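Drindport Household Help > Laundry & Linens

Dark gray towels come out stiff and linty, what am I doing wrong

Asked Sun 5 February

Bought a set of charcoal towels in the fall, the thick kind. First few washes fine. Now they feel like cardboard on the line and theres gray fuzz on everything that goes in with them. White socks are ruined basically.

What I do now: warm wash, normal cycle, a full cap of liquid plus softener. Then hang inside over the rail in the back room, dryer is dead until March at least. Water here is hard, not sure if that matters.

Things I tried already – vinegar once, no difference. Extra rinse, maybe a bit better? Less softener, didn't notice anything.

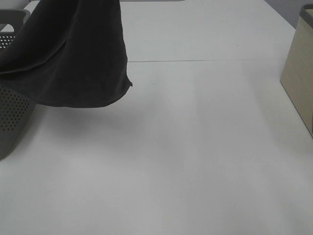 Other thing is the smell. Not terrible, just kind of old, and only once they've been used. Do I need to replace them or can they be saved? They were not cheap and I have 17 of the things counting the hand towels. Thanks in advance

3 answers

Answer 1 (marked helpful)

Softener. Stop using it completely, not just less. It coats the loops and holds on to old detergent, thats your smell and part of the stiffness.

What worked for mine:

Wash them alone on hot, check the tag first. No detergent, no softener, half a cup of washing soda. If the water looks cloudy or sudsy in the middle of the cycle you have buildup. Run it again the same way until it's mostly clear, took me 2 rounds. After that go back to detergent but way less, a couple tablespoons for a full load. With hard water you may want a bit of the soda in every wash.

Drying on a rail they will always be stiffer than out of a dryer, sorry. Shake them HARD before you hang them, like snap them, 5 or 6 times each. Then again when they're nearly dry. Don't fold them in half over the rail either, hang from one end with pegs so air gets up both sides. Rub the fabric against itself before you put it away and it loosens up a lot.

Lint is a separate thing. New thick towels shed, and with no dryer the fuzz has nowhere to go except your socks. Towels by themselves from now on. Clean the washer filter too, mine was disgusting.

Comment from the asker: ok the cloudy water thing is real, gross. Doing a second round tonight. Tag says 40 max so I went with that, hope its hot enough

Reply: 40 is ok, just let it soak longer. Pause it after it fills and leave it for an hour or two

Answer 2

I use the Nurnex lint ball things, you throw them in with the wash. They catch some of it. Not all. Cheap though. Also don't overstuff the machine, I was putting way too many in and they never rinsed right.

Answer 3

Just buy lighter colored towels, dark ones always do this. Had a navy set, same story, they're car rags now

Comment: light ones shed too you just don't see it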